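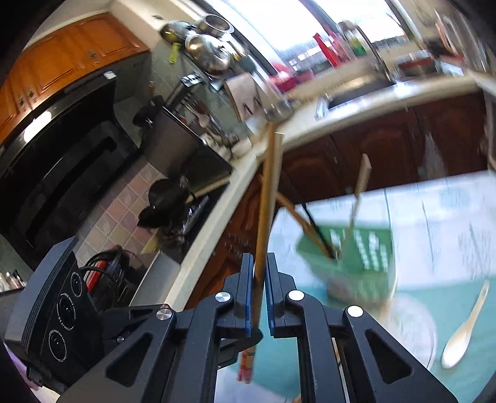
Home safety check before a baby arrives, kitchen and rest of the apartment. Filled in by Effie Forsyth at 36 weeks, with comments from Raymonde Caron, who did the same walk-through before her son was born. We started at the counter and worked down to the floor. Long thin items, such as a wooden chopstick with a red tip, go with the skewers and knives and get stored above shoulder height. Anything marked "open" is still to be done.

Home | Pregnancy | Birth prep | Baby gear | Forum

KITCHEN

1. Sharp and pointed items out of low drawers - done.
Comment: The second drawer still had a peeler at the back. Moved.

2. Cleaning products behind a latch - done.
Comment (Raymonde): Do the dishwasher tablets too. We forgot those until he was crawling.

3. Stove secured to the wall - open.
Comment: Bracket ordered from Ferketti. The landlord wants to fit it himself.

4. Space for bottles and a drying rack - done.
Comment: Gave up the toaster corner.

NURSERY

5. Crib assembled, all bolts tight - done.
Comment: It's the Jevport crib, secondhand. One bolt was missing and we waited 2 weeks for the replacement. Checked the model against the recall list, nothing found.

6. Mattress firm and flush with the sides - done.
Comment: No bumper, no pillow, no blanket. My mother has been told.

7. Dresser anchored - done.
Comment: It is nearly 70 pounds with the drawers full and it still tipped when I pulled the top two out. Anchored at both corners now.

8. Window cord tied up or removed - open.
Comment (Raymonde): Remove it. Tied-up cords come down again.

BATHROOM

9. Water heater set to 120 degrees or lower - open.
Comment: The heater is shared with the unit upstairs. Asked the building office on Carnegie, no answer yet.

10. Medicines and prenatal vitamins in a closed cabinet - done.
Comment: The iron tablets were on the windowsill. Moved to the top shelf.

HALL AND CAR

11. Smoke and carbon monoxide alarms tested - done.
Comment: The smoke alarm in the hall needed a battery. Tested again after.

12. Car seat installed and checked - open.
Comment: Installed, but it moves more than an inch side to side. Appointment for a seat check in Nodelberg on November 26, 2024.

13. Hospital and pediatrician numbers on the fridge - done.
Comment: Also saved in both phones.

Open items: 3, 8, 9, 12. The car seat comes first - the rest can wait until after the birth if they have to, except the water heater.

844 shares | 362 comments

Contact | Privacy | Back to top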